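Home | News Helpers | Word List | For Teachers | Ask Us

How do reporters check breaking news?

Breaking news is news about something that is still going on, or has only just ended. It might be a fire, a flood or an attack. In the first hour, very few facts are known. Reporters must decide which reports to print and which to hold back.

A report is a claim made by someone. A fact is a claim that has been checked. A rumour is a claim that is passed along without being checked. All three can look the same on a phone screen.

Suppose there is a loud bang near the harbour in the town of Kutstead. One person writes online that it was a bomb. Within an hour, 600 people have shared the message. There is still only one source. Sharing a claim does not check it.

A reporter looks for a second source that did not get its information from the first. This is called an independent source. If two newspapers both copied the same message, they count as one source.

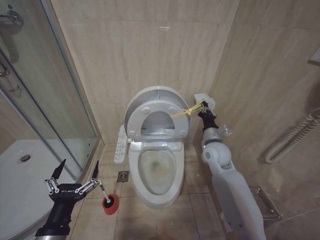
The next step is to ask how each source knows. A person who saw the event is an eyewitness. Eyewitnesses are useful, but they can be mistaken about times, numbers and what caused a noise. Police and fire services may know more, but they often wait before speaking.

Blame is the hardest part. People sometimes name a group before any evidence has been found. They may do this because the group was blamed for something else. This is called jumping to a conclusion, and it can harm people who had no part in the event. Careful reporters write "the cause is not known" until it is known.

When a news story is wrong, the publisher should print a correction. A correction states what was wrong and gives the right information. It should be as easy to find as the first story.

Words to know
Source: the person or record that a claim comes from.
Evidence: information that helps show whether a claim is true.
Correction: a notice that fixes a mistake.

Comments (3)

Pereck: Is a video always evidence?

Burgi Ammann: It can be, but the place and date must be checked first. Old videos are often shared as new ones.

Ibarra: We used the harbour part in class. More on corrections please.

Contact us | Copyright Sandell Learning | Back to top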